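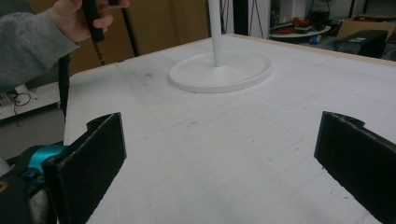 I bought the Zita mug tree from Zerko in September, after one more cup fell from the shelf above my sink. I wanted something that stands freely, needs no screws in the wall, and can be moved when I wipe the counter. The base is a flat white disc with a raised rim, and from its middle goes up a slender pole, also white. For me this rim was a good surprise, as the pictures in the shop did not show it well. A little water from a cup stays inside it and does not run over the table.

The assembly is very simple. You put the pole in the base, turn it until it stops, and then you fix the top part. The paper with the instructions has 2 drawings and almost no words, but I did not miss them. One advice: turn the pole one more time after the first week. Mine became a bit loose and I thought first that it was broken. After I tightened it, the problem did not come back.

I paid 40 for it, with delivery. There is a cheaper one from Dogbe, which my sister has in her kitchen. Hers has straight pegs, and with straight pegs the cups slide forward when somebody touches the stand. On the Zita the hooks go upward at the end, so the handle of the cup sits in a kind of small valley. This is the main reason why I chose it.

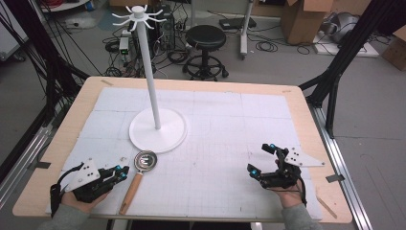

Now about the number of hooks. Eight is more than I need every day, and if I fill all of them with large mugs, they touch each other. With espresso cups it is no problem at all. I use it mixed – bigger mugs on every second hook, and between them smaller things. A small strainer with a wooden handle can hang there too, but only if the handle has a hole or you tie a string to it. Without this it has to lie beside the stand, as mine did for some weeks.

All the hooks are at the top, on one level. It looks nice and leaves free space below, but it also means that the weight is high. Please do not hang three heavy mugs on one side and nothing on the other. I did this one time and the whole stand began to lean. It did not fall, but I was not happy. Since then I always put the cups opposite to each other.

Cleaning is easy on the pole and less easy in the center of the top, where the hooks come together. Dust collects there and a cloth does not go in. I use an old toothbrush. The white color shows every drop of coffee, so if you are a person who does not like to wipe, maybe wait for another color. Zerko told me by email that they plan a gray one, without a date.

I looked also at the Iston, which has two levels of hooks. It is more stable, I think, but it takes more place and it costs 84. For a household of two people I find this too much money for holding cups.

I would buy the Zita again. I take away one star for the pole that became loose.

Four stars from five. Written 11/10/23.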